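Über uns

Hillstead entwickelt Software für die Steuerung und Bewegungsplanung von Manipulatoren mit mehrfingrigen Händen. Hardware bauen und vertreiben wir nicht. Unsere Kunden bringen Arm und Hand mit, wir liefern die Schichten dazwischen: Zustandsschätzung, Planer, Regler und die Werkzeuge, mit denen sich das Zusammenspiel prüfen lässt.

Arbeitsgebiete

Kern des Angebots ist Plekemik, ein Planungs- und Ausführungssystem für Greif- und Ablegeaufgaben. Plekemik trennt die Aufgabenebene (welches Objekt, welches Ziel) von der Trajektorienebene. Beide Ebenen tauschen ausschließlich typisierte Nachrichten aus und lassen sich einzeln ersetzen. Ein Kunde mit eigenem Bahnplaner kann diesen weiterverwenden, solange er die Schnittstelle für Abbruch und Neuplanung bedient.

Die zweite Komponente heißt Figueiredo und übernimmt die Wahrnehmung. Sie liefert Objektklassen, Lagen und eine Unsicherheit je Freiheitsgrad. Für Lebensmittel ist die Lageschätzung nur bedingt eindeutig: Eine Orange ist nahezu rotationssymmetrisch, eine Birne hat eine Längsachse, um die sie sich fast beliebig drehen lässt. Figueiredo gibt solche Symmetrien explizit aus, damit der Planer sie als Spielraum nutzt.

Simulation

Jede Änderung an Planer oder Regler läuft zuerst in der Simulation. Der Testkatalog umfasst derzeit 181 Tischszenen mit Schalen, Tellern, Untersetzern und Obst, jeweils mit variierten Startlagen und Zielbehältern. Kameraperspektive und Beleuchtung werden getrennt von der Objektanordnung parametriert.

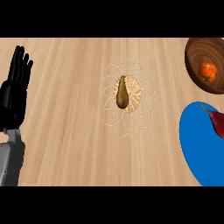
Bewertet wird auf der Ebene der Relationen: Welches Objekt liegt in oder auf welchem Behälter, und stimmt das mit der Aufgabenbeschreibung überein? Hinzu kommen Kontaktkräfte, Abstände zu unbeteiligten Objekten und die Rechenzeit je Planungsschritt. Ein Lauf, der das Ziel erreicht und dabei ein fremdes Objekt verschiebt, gilt als fehlgeschlagen. Diese Regel ist strenger als bei vielen öffentlichen Benchmarks und senkt unsere ausgewiesenen Erfolgsquoten. Wir halten sie trotzdem bei.

Der vollständige Regressionslauf besteht aus 723 Episoden. Er startet nachts auf dem eigenen Cluster; ein verkürzter Lauf mit 109 Episoden ist Voraussetzung für jeden Merge in den Hauptzweig.

Werkzeuge

Zur Auswertung dient Cliltness, ein Betrachter für aufgezeichnete Episoden. Cliltness stellt Kamerabild, Gelenkverläufe und Planerentscheidungen auf einer gemeinsamen Zeitachse dar. Zwei Episoden können nebeneinander geöffnet und an einem beliebigen Ereignis ausgerichtet werden, etwa am ersten Fingerkontakt. 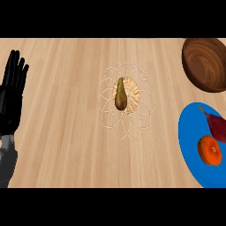 Die Aufzeichnungen enthalten neben den Messwerten auch die Zufallsstartwerte und den Softwarestand, sodass sich jede Episode erneut ausführen lässt. Seit Juni exportiert Cliltness die Objektrelationen zusätzlich als Tabelle. Wer eigene Auswertungen schreibt, braucht das Binärformat damit nicht mehr zu parsen.

Technische Eckdaten

Regeltakt der Handsteuerung: 300 Hz
Programmiersprachen: C++ (Regler, Planer), Python (Auswertung, Szenenbeschreibung)
Zielplattform: Linux mit Echtzeitkern
Auslieferung: Quellcode unter kommerzieller Lizenz, Cliltness auch einzeln

Zusammenarbeit

Projekte beginnen mit einer Machbarkeitsprüfung in der Simulation. Dafür benötigen wir ein kinematisches Modell von Arm und Hand, die Gelenkgrenzen sowie eine Liste der zu handhabenden Objekte. CAD-Daten der Objekte sind hilfreich, aber keine Bedingung. Das Ergebnis ist ein Bericht mit allen Episoden, einschließlich der fehlgeschlagenen, den der Kunde in Cliltness nachvollziehen kann. Eine Integration vor Ort wird gesondert vereinbart.

Stand der Angaben: 11. August 2018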